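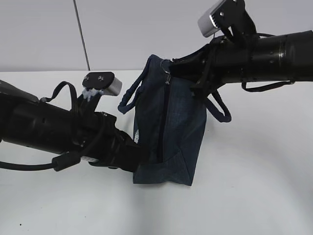

Fabric is the worst place to start, Facundo Maldonado warned when the plan was first raised at the Cabral shared workshop in October. A block of wood stays where it is put. A denim bag folds, leans and slides, and a pair of arms that can stack blocks all day may never get hold of one.

The members went ahead with the bag. It is small and dark blue, with a zipper down the front and two braided handles, and it has become the standard test piece for the Nilier build, a two-arm bench robot assembled on evenings by a group of four. One gripper presses against the side of the bag while the other closes on its top edge. The ends of the upper fingers carry silver-gray caps, and these have been the subject of more discussion than any other part of the machine.

Soledad Orellana drew the first set of brackets at her kitchen table and brought them in for fitting. The early versions held well on rigid objects and let go of cloth. The present arrangement is the 20th to be mounted, and the group keeps the earlier ones in a drawer, labeled, so that a change can be reversed.

The control software was written for a single arm and then extended. According to Brenda Pereyra, the difficulty lay in timing. When both grippers hold the same piece of fabric, a small disagreement between them pulls the bag out of shape, and the slower arm must be told to give way. Her solution was to name one arm the leader for each stage of a task and to pass that role across at fixed points. The method is plain, and it can be explained to a new member in one evening.

Power and wiring were handled by Ulises Sepúlveda, who rebuilt the supply after the first one proved unequal to both arms moving at once. He also wrote the house rules for the bench. The stop switch is tested before each session – by the person who will be running the arms, and by no one else.

Between 11/16/23 and the end of that winter the group logged 306 trials with the bag. A trial is entered as complete only if the bag remains upright throughout. The longest unbroken run of completed trials stands at 28, and the log gives as much space to the failures as to the runs that went well. Most of the failures were slips at the top edge.

Work on the zipper is to follow. The pull is small and metal, and the group has not yet settled whether the present fingers can grip it or whether a narrower pair should be cut. Maldonado favors the narrower pair. Orellana has asked for one more month with the fingers already fitted.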